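Ledetti Laundry Folding Set

README, revision 5

Summary

The Ledetti set covers the handling of clean household laundry on a flat, cloth-covered surface. It contains 1389 episodes. Each episode begins with one or more items placed on the surface in a crumpled state and ends when the operator marks the item as folded, stacked or abandoned. Abandoned episodes are kept. They are flagged in the index and should be filtered out by anyone who needs finished folds only.

The set replaces the earlier Tando release. Episode numbers do not carry over.

Contents

index.csv: one row per episode
items.csv: one row per laundry item
surfaces.csv: one row per surface and cover
folds.txt: fold names and step order
CHANGES.txt

Items

81 items are listed. Item classes are shirt, pants, towel, pillowcase, napkin, sock pair and other. "Other" holds scarves, aprons and pieces of plain cloth with a hemmed edge. Each item has a short code, a main color, a fabric weight (light, medium, heavy) and a flat size in centimeters, measured after one wash and a tumble dry on low.

Color is recorded by eye from a fixed list of 15 names. Navy and black were merged in the Tando release and are separate again here. Items that were black in Tando should be looked up by code, as several moved to navy.

Surfaces

Two rooms were used, listed as Lovby and Gronow. Lovby has a bed and a low table. Gronow has a bed only. Covers are fitted or flat sheets in plain colors. Patterned covers were tried early and dropped, and the rows for them remain in surfaces.csv with the status "retired".

Covers were pulled smooth at the start of a session and left alone after that. Wrinkles build up over a session and are more common late in the episode order. There is no wrinkle score.

Fold names

half: one fold along the long axis
quarter: half, then one fold across
thirds: two folds toward the center, long axis
shirt-flat: sleeves in, sides in, hem to collar
roll: quarter, then rolled from the closed end
none: item spread flat and left

Socks are always paired and turned at the cuff. They do not carry a fold name.

Starting state

Crumpled starts come from dropping the item from elbow height. Items that landed partly inside out were left that way, and the field inside_out is set to 1. Turning an item right side out counts as part of the episode and is not logged as a separate step.

Known problems

Towel sizes in the Gronow rows were entered in inches until July. They have been converted, and small rounding differences remain.

Pillowcases with an envelope closure are mixed with open-ended ones under a single class.

The finish field is missing for a few napkin episodes. Treat these as unknown.

Dark items on dark covers have less reliable corner labels than the rest of the set.
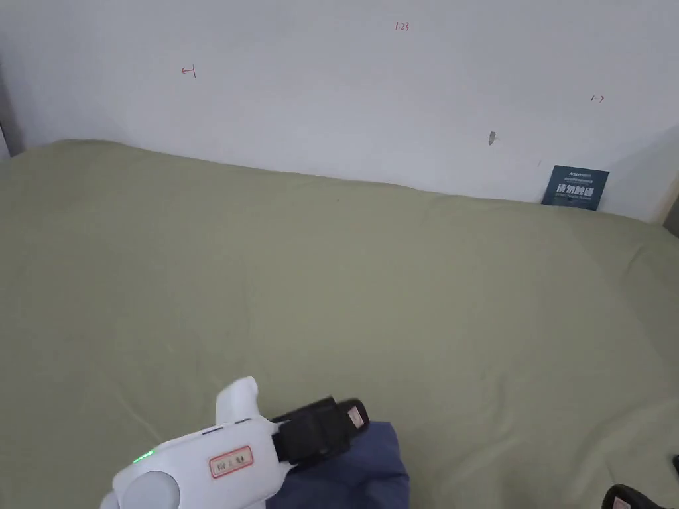 Should a dark garment be spread flat before choosing a fold?

Spread it first. The class and the long axis are hard to judge from a crumpled pile, and every fold in folds.txt assumes a flat item with the long axis known.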